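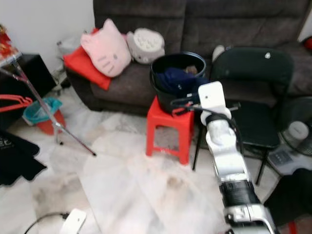

Shared lounges and how they are kept
Tilero Residents' Bulletin, November

The common lounge on the third floor of Saengthong House is used from early morning until late in the evening. For this issue, the Bulletin spoke to the head of housekeeping about the care of the shared rooms and what is asked of those who use them.

The head of housekeeping, who has held the post for 18 months, began with the sofa. It is dark grey, with deep padded sections along the back, and was chosen when the room was last refurnished. "A pale fabric would have looked well for a season," she said. "We wanted something that could be brushed down each morning and still be fit for visitors in the afternoon."

Cushions are a more recent matter. Residents asked last year whether they might leave their own in the lounge, and permission was given. There is now a red cushion, a pink Hello Kitty pillow and a round grey one in plush, all usually to be found at the left-hand end. "We do not match them and we do not put them away," she said. "Covers that come off are washed with the house laundry. Plush is aired by the window, and if it needs more than that we ask the owner to see to it."

On the subject of cloths, she was firm. Items for washing go into the black bucket, and the bucket stands on the small red stool while the room is being done. "It saves bending, and the floor beneath can be swept without moving anything heavy. I would ask residents not to use the bucket for newspapers or cups." Dark cloths are washed apart from light ones, at 60 degrees, and returned to the linen room by 10 in the morning.

The Bulletin asked about seating, which was raised in several letters. The black folding chair is intended for anyone who finds the sofa too low, and may be moved freely within the lounge. It should not be taken to bedrooms. Further chairs have been ordered from Ketoveo, the supplier used for the dining room, and delivery is expected before the new year.

The standing fan will remain in place through the winter. "People assume it is a summer item," she said. "The room is closed up a good deal in cold weather and the air becomes heavy. A low setting in the afternoon is quite enough." The grille is dusted weekly, with the fan unplugged.

Asked what single change she would like to see, she mentioned the small belongings left on the seats overnight. These are collected, labelled and held at the desk until claimed.

Requests concerning the lounge may be left at the desk at any time.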